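Notes for the Thursday evening talk, "Cords, Boxes and the Corner by the Wall"
Eltville Library, downstairs room. 20 minutes plus questions.

Welcome, and thank you for coming out. (Wait for the folks at the back to find chairs. Water is on the left. Don't start with the joke about the extension cord, it fell flat in Sotomayor.)

I want to begin with a confession, which is that I have been helping people settle into apartments for a good long while now, and my own living room still has a box in it from the last move. It says "misc" on the side. I know pretty well what is in it, and I keep walking past it, and I expect a good many of you have a box like that too. So please don't think you are getting a lecture tonight from somebody with perfect closets.

Most moving advice is about packing. You can find a hundred checklists on wrapping plates. What I get asked about is the stretch after that, when the big furniture is in and the kitchen works and you can sleep in your own bed, and there is still that one patch of floor near an outlet where everything electrical has gathered. Chargers, adapters, the power strip, and a few cartons leaning on each other because they had to go somewhere.

(Pause here. Let people nod. They always nod.)

When we did the Plastisley building, I went back to 7 of the apartments a month later, just to say hello and see how people were getting on. The beds were made and the pictures were up. And in 4 of them the cord corner looked just the way it had on moving day - same boxes, same tangle. They were lovely people and very tidy otherwise. That visit is really why I started giving this talk.

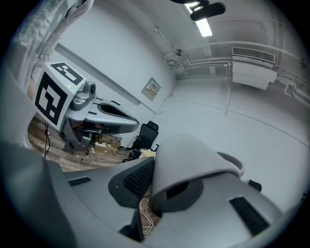 So let's talk about why it sticks around. A cord on the floor is in use, or it might be, and that makes it hard to pick up. You can put a book away without thinking. With a white cable that looks just like the other white cables, you have to follow it with your hand to find out what it belongs to, and by then the phone has rung or supper is ready and you've let go of it.

What I suggest is very plain. Pick an hour when you don't need the internet. Shut things down properly, switch off the strip, and unplug everything. Yes, all of it. Lay the cords out on the floor side by side, the way you'd lay out socks. Then bring back only the ones you can name out loud. "Lamp." "Printer." "Phone." I really do say them out loud, and my family has gotten used to it.

The ones you can't name go in a bag with the month written on it. If it says March and you come across it again at Thanksgiving, you can take the whole bag to the electronics recycling table with a clear heart.

(Hold up the bag. Pass it around if the group is small.)

Now the boxes. Cardboard is comfortable stuff to live with, and that's the trouble with it. A carton by the wall starts out as a carton, and after a few weeks you've set a plant on it. My rule at Drotard, back when I was running the move-in weekends there, was that an empty box got flattened the same day, before anybody sat down. A full one got its lid opened, even if nothing came out of it. Once you've seen the contents you tend to deal with them.

One word about power strips, and I do mean this part seriously. Keep them where air can get to them, out from under rugs and away from piles of paper and cardboard. Don't plug one strip into another. If you have wood floors, or something made to look like wood, lift the cords before you slide any furniture, or you'll pinch them and scratch the finish at the same time. (I have done both in one afternoon. Tell the bookcase story if there's time, skip it if we started late.)

Next, ties. Cloth ones that open and close are my favorite, and the twisty ones from bread bags do fine. Label both ends of each cord with a bit of masking tape. It isn't pretty, but it'll save you crawling around behind the desk with a flashlight.

(Handouts now. There are extra copies on the chair by the door.)

Questions. Somebody will ask about keeping the original boxes for appliances. My answer is to keep them until the return period is up, and after that only if you know you're moving again soon. Somebody else will ask about Christmas lights, so leave a few minutes for that one - it always runs long.

Remind them that the swap table stays open until the library closes, and that the masking tape is free to take home.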